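Oilcloth

Oilcloth is a table covering made of woven cotton or linen coated on one side, first with boiled linseed oil, later mostly with vinyl. Sold by the roll. Floral prints are the oldest patterns still in regular production.

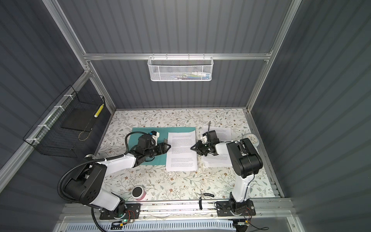
Nawal Belkadi
Contributing editor, Household Textiles

History. Early cloth was brushed by hand and hung to dry, often for weeks. Smelled strongly, cracked at the folds. The Radulović works ran 5 coating lines at its peak and listed 649 prints in its pattern book, most of them flowers or checks. Vinyl took over becuase it dried faster.

Patterns. Vines, sprigs, small scattered blooms. Busy prints hide crumbs and stains. Pale grounds yellow first, near windows especially.

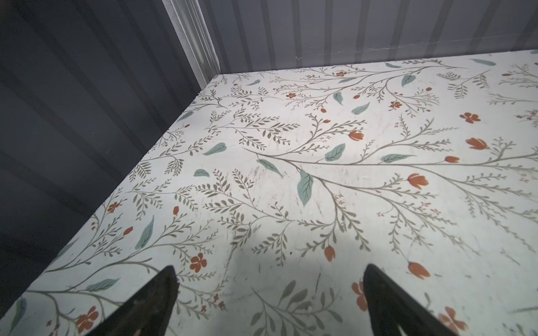

Botanical print on an off-white ground.

Care. Damp cloth, mild soap. No bleach, no hot pans. Store rolled; folds set and wont come out. Doninus, a trade name for the felt-backed type, can't be machine washed at all. 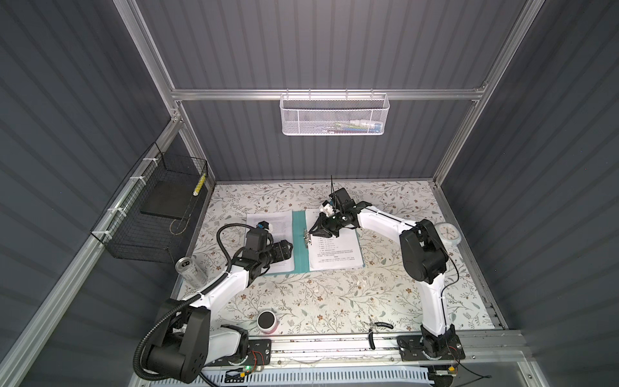 Leafy vines with small brown and mauve flowers.

See also: Linoleum; Tablecloth; Waxed cotton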